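Kiltora linen drive carries on into October

The Gakbridge branch has now passed on 3,280 towels, sheets and blankets since the drive began. Most went to the shelter on Escobar Street, and 300 went to the animal clinic, which takes the worn ones. Towels are still the item we run out of first.
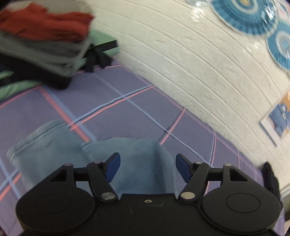
Elspeth Moncrieff asked whether bath mats could go in with the towels. They can't, as the shelter's dryers won't handle the rubber backing. Gregor Guthrie will take them at the Brukon depot instead.

Please wash everything before you bring it in and tie sets together with string. Twin and full sizes are both welcome. Pillows and electric blankets can't be accepted. Drop-off is at the side door until 3 p.m., and Cameron Lamont has the key if it is locked.

We have 19 requests for warm bedding on the list, so blankets will go to those homes before any are sent to the shelter.
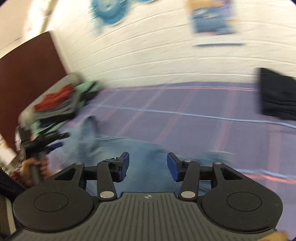
A plaid blanket on a bed.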